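# The night Jestus wouldn't let go

When I sat down with Meinir Parri in the break room at Brultlow, she had already put the kettle on and found the good cookies, and she wanted to talk about cables. I had come to ask about the fault in July, the one that kept the Jestus folding cell switched off while everybody argued over it, but with Meinir you get there by way of the cables.

"People look at the arms," she told me. "Of course they do, the arms are lovely! But an arm is only as good as the wire that tells it what to do."

Jestus is the two-armed cell she looks after with Gwawr Powell, who came over from the Flarkside shop and still keeps her tools in a Flarkside bag. It folds laundry, or it's learning to. On the evening in question it was halfway through a bedsheet when one gripper closed and simply stayed closed. The other arm carried on with its half of the fold, pulling against it, and the controller put up fault 1705.

"Now, 1705 is a lost signal from a gripper," Meinir said. "Fine. It's meant to stop both arms when it sees that. It stopped one."

Gwawr was the closer of the two, and she did what most of us would do, which was reach in to free the sheet. The moving arm caught the side of her hand against the table. She had a bruise and a bad temper, she says, and nothing worse (she held the hand up for me to inspect, quite cheerfully). But she is firm that it was a mistake.

"I should have hit the stop first," she said. "I knew it, too. I'd taught it to other people. You see a sheet about to rip and your hand just goes."

The cause took longer to find. Meinir went along the whole cable with her fingers, clip by clip, and found a spot near the wrist where it had been bending too tightly every time the arm reached across. The insulation looked perfect. Inside, the wire had cracked.

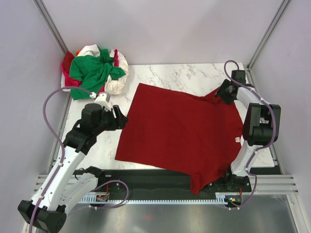

"And that would've been a dull little repair," she went on, pouring me more tea, "if the stop had worked the way we thought it did." A settings file carried over from the old Kemeys rig, where the arms ran separately, had been telling each side to mind its own business. They have since tied the two together, so that any fault on either arm halts both, and they pull a connector on purpose each morning to see that it does.

They also gave the cables more slack at the joints, and moved the stop button to where Gwawr's hand goes when she's startled. She tested this by having Meinir shout at her from behind a door, which I gather they both enjoyed a bit too much.

I asked whether she felt nervous working beside it now. Gwawr thought about that for a good while.

"I'm politer to it," she said. "I wait until it's stopped, and then I wait a bit more."

Meinir offered me the last cookie and went off to find her crimping pliers.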